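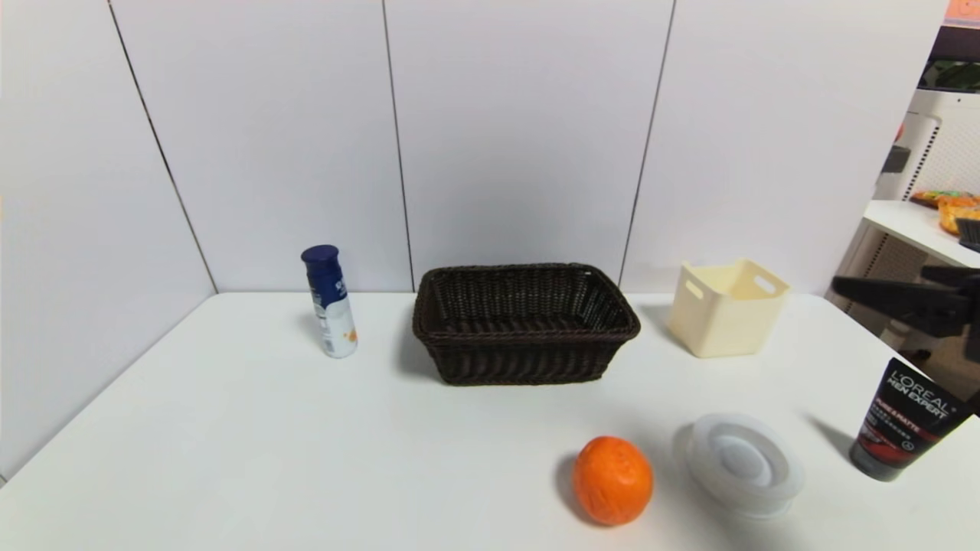 When the Arm Wouldn't Let Go

Vasco Loureiro lights up when he talks about the worst fault he's had at Multier. "It was wonderful, really!" he says. On run 123 the arm carried an orange to the bin, and the fingers stayed shut. The software swore they were open.

He hit the stop button and went through 16 pages of logs. "One stale reading, and everything after it trusted that number." Now the arm checks twice before it moves off, and Loureiro is already hunting the next bug.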